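The Second Keel

Riaan Mokoena bought the boat from a yard in Turnau that had stopped answering its post. She was 34 feet long, had been drawn by Lavoie near the end of his working life, and had never been finished. The hull was done and the deck was on. Inside there were two bulkheads and a bucket.

The drawings came with her in a cardboard tube. Riaan spread them on his sister's kitchen floor and went over them on his knees. Lavoie had drawn two keels. The first was long and shallow, in ink. The second was deep and narrow, in pencil, laid over the first, with a note beside it in small handwriting: 800 kilos, not more.

The yard had fitted the first one.

He took the drawings to Gamov, who had worked in Lavoie's office when he was young and now did surveys along the coast. Gamov put on his glasses and looked at the pencil line for some time.

"That's his hand," he said. "I don't remember it, though."

"Did he change his mind?"

"He changed his mind every week. He drew in pencil so he could."

"So which one is right?"

Gamov rolled up the sheet and gave it back. "What do you want to do with her?"

Riaan said he wanted to take her south, alone, and see how far he got. Gamov asked if he had sailed alone before. He had, but only for two nights, in a smaller boat, and he had been sick for one of them.
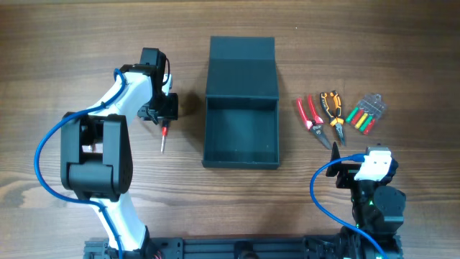

He worked on her through the winter. He built a bunk, then took it out and built it again on the other side. He ran the wiring behind the lockers and labelled each end with tape. In December the shed roof leaked onto the chart table and he had to strip the varnish and start over. His sister came down with soup and sat on an upturned crate while he ate it.

"Have you decided about the keel?" she said.

"No."

"Does it float as it is?"

"It ought to."

"Then put it in the water and find out."

The boat went in at the top of the spring tide. He named her Muvumo, and the man who painted the name asked him twice how to spell it. She sat a little low by the stern. Riaan moved the batteries forward and she sat level.

The first time he took her out there was a steady wind from the west and a short sea. She wouldn't point as high as he wanted, and each time he pushed her she slid off to leeward. But when he let go of the tiller to see to a rope, she held her course. He stood in the cockpit with the rope in his hand and watched the compass. It hardly moved. He made a cup of tea and drank it below, with his feet against the bulkhead, and when he came up she was still going the same way.

He rang Gamov from the harbour that evening.

"She won't go to windward," he said.

"No, she wouldn't."

"She steers herself."

"For how long?"

"I had a cup of tea."

Gamov was quiet. A radio was on somewhere in his house.

"Keep the pencil drawing dry," he said. "You may want it later."

Riaan put the sheet back in its tube and wedged the tube behind the bunk. The forecast gave three more days of westerlies. He filled the water tank and went up the quay to buy bread.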